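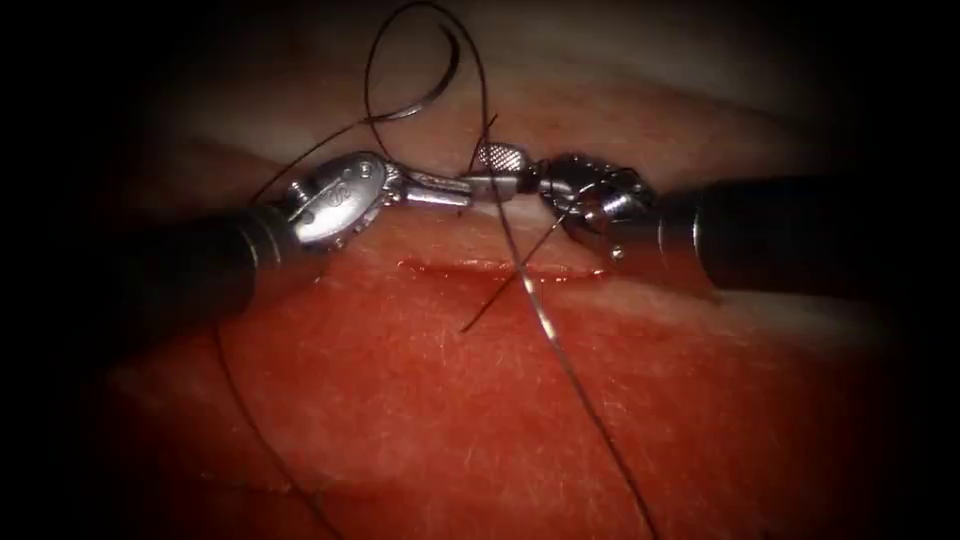 Learning to look after a ward at night
August 3, 2018

The night sister at Traston Infirmary begins her shift with a walk. She visits each bay on the surgical ward, speaks quietly to any patient who is awake, and returns to the desk before opening the notes. She has worked in this way for most of her career, and she asks the same of every nurse who joins her team.

"The notes tell you what was true at teatime," she said when the newsletter met her at the end of a shift in June. "I want to know what is true now."

The Infirmary has 221 beds, of which 100 are set aside for patients recovering from an operation. Two senior nurses share responsibility for these beds overnight. The sister, who trained at Wisitz and moved to Traston after qualifying, was asked to speak about the revised guidance on rest and noise, which she helped to write.

The guidance asks staff to group their tasks, so that a patient who must be woken for a blood pressure check is given any medicine due at the same visit. Bins with soft-closing lids have been bought for the Plakholm Wing, and telephones at the desk are turned down after ten o'clock. Main lights are dimmed at the same hour.

Asked whether such measures had met with resistance, she replied that the bins had been welcomed and the telephones had not. "People were afraid of missing a call from theatre. We moved the handset closer to the chair, and the complaints stopped."

She was less certain about earplugs, which the hospital now offers on admission. Some patients find them a comfort. Others, particularly older people, told her that they disliked being unable to hear someone approach the bed. Staff have been instructed to offer them once and to leave the matter there.

On the subject of new staff, the sister was firm. A nurse coming to nights for the first time is paired with a colleague for two full weeks and is not counted in the staffing numbers during that period. "It is expensive and I will go on asking for it," she said.

She would also like to see hot food available to staff after midnight. The canteen closes at eight, and the machine in the Higuchi corridor sells crisps and chocolate. A request has been submitted to the catering department, and a reply is expected before the winter rota is issued.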